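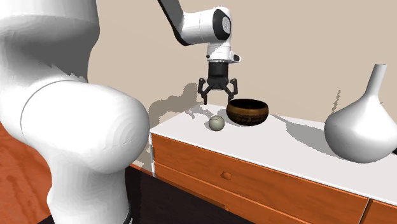 Page last changed: Sat 1 November

4. Restringing a bead strand on the Silwood board

This section covers taking a worn necklace apart and restringing it on silk, using the Silwood board and the thread supplied in kit 3340. For elastic bracelets, see section 6.

Before you start

You will need the board, one card of thread with the needle attached, two crimp ends, sharp scissors, a soft cloth and the clasp you intend to use. Kit 3340 does not include a clasp. The Gidine hook and the Tirkeo box clasp both fit the crimp ends supplied. The older Rugemalira screw clasp does not, and needs the adaptor ring, part 1379.

Caution: Scissors and needles are sharp. Small beads are a choking hazard. Keep them away from young children and pets.

4.1 Taking the old strand apart

1. Lay the cloth flat and put the board on it with the curved channel towards you.

2. Place the necklace in the channel with the clasp at the top. Close both end stops so that the beads cannot roll out.

3. Cut the old thread beside the clasp. If there are knots between the beads, cut each knot separately, holding the blades away from the bead.

4. Draw the thread out slowly from one end, leaving the beads in their order in the channel. This matters most with graduated strands.

5. Check each bead hole. Clear any leftover thread with the reamer, turning it by hand.

Note: Do not soak turquoise, pearl, coral or dyed stones to loosen old thread. The colour or surface may be spoiled. Wipe them with a dry cloth.
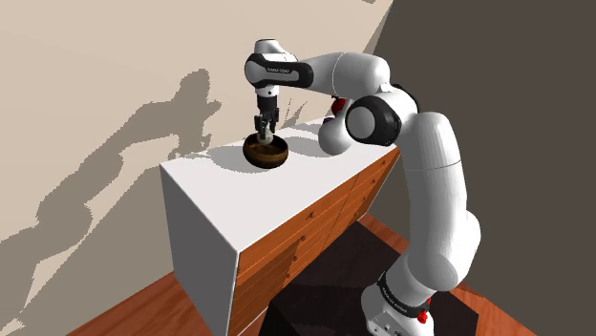 4.2 Stringing and knotting

1. Unwind all the thread from the card and stretch it gently between your hands. New silk gives a little, and a strand made without stretching will show gaps later.

2. Tie a double knot 5 cm from the end without the needle. Trim nothing yet.

3. Pick up the first bead and slide it down to the knot.

4. Make a loose overhand knot after the bead. Put the tip of the awl through the loop, move the knot up against the bead, then pull the awl out while tightening.

5. Carry on in the same way to the end of the strand. If a knot sits away from its bead, undo it at once. A knot that has been pulled tight can rarely be moved.

4.3 Fitting the clasp

1. Close a crimp end over the last knot with flat pliers. Squeeze once, firmly.

2. Do the same at the other end, then trim the spare thread.

3. Open the ring on the clasp sideways, hook it through the crimp end and close it. Never pull the ring open outwards, as this weakens it.

4. Hang the finished strand by its clasp overnight before wearing it.

If the strand feels stiff, the knots are too tight against the beads. Wear normally will ease this. If it still feels stiff after 2 weeks, restring it using the next thinner thread. Thread sizes are listed in section 9.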